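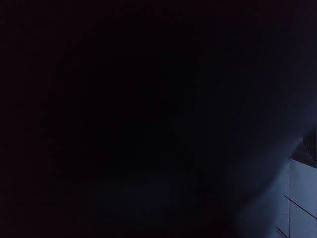 A view from the small camera at the robot's wrist, with pale panels at lower right.

Home | News | Research | People | Contact

Nimdale and Torden share new method for robots that work up close

NIMDALE, April. The robotics group at Nimdale, together with its longtime partners at Torden, is very happy to share the first results of Clitis, a method that helps a robot arm keep its bearings when its wrist camera has very little to go on.

Anyone who has tried to find a dropped key behind a couch will know the feeling. The closer you get, the less you see, and you end up working from a glimpse of something in the corner of your eye and your memory of where everything was a moment ago. Clitis takes much the same approach (with a good deal more arithmetic, of course!). It sets aside the dark or blurry parts of a picture, holds on to whatever edges and seams are still sharp, and matches those against what the arm saw earlier in the same reach.

The team tried the method on 251 recorded reaches, using 2 robot arms in 2 different rooms. With Clitis running, the arm lost track of its position in 8 of them, and in each of those cases it came to a stop and waited for a person to step in, just as it had been set up to do.

"We used to throw these pictures away, and I must have deleted thousands of them myself before we started wondering whether a little corner of a picture might be enough," said Thijs Visser, who leads the project at Nimdale. "I am so pleased with how the whole group stuck with it through a long winter of staring at dark screens, and I'd like to thank our friends at Torden for lending us their lab, their patience and a truly alarming amount of coffee."

The method runs on an ordinary desktop computer and needs no extra sensors on the arm. Work has already begun on a follow-up study with Nigatu, where the team hopes to try longer reaches into shelves and narrow spaces.

The code and a plain-language guide will be posted on the Nimdale research page once the write-up is finished. Reporters and fellow researchers who would like to visit or ask questions are warmly invited to write to the Nimdale press office.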